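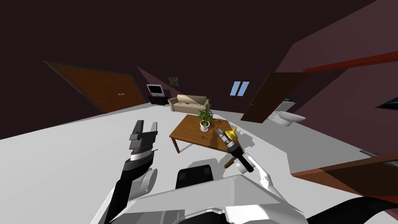
Right, Getero depot at Lenodton. Drivers and loaders told this morning their paid breaks are going. 781 people. By email!!

Company says it's "harmonising" with the Jaditz site. Jaditz never had paid breaks becuase Jaditz never had a union. Funny which way they harmonise. 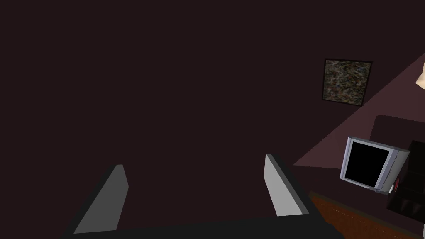
2/ WHAT IT COSTS

Loader on nights loses 570 quid a year. Drivers more, 2,000 if you're on the long runs. Same hours, same job.

Consultation is 2 weeks. Over January, when half the shift's on leave. Reps only got the paperwork at 4pm yesterday, pages missing.

Ballot papers being printed now. Check your adress is right with the branch, pls, loads bounced last time
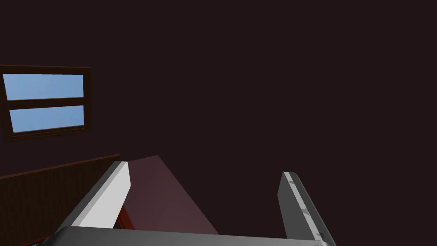

Lại has replied to say nights at Jaditz want in as well and is there a form. Yes, ask at the gate, 6am, both sites.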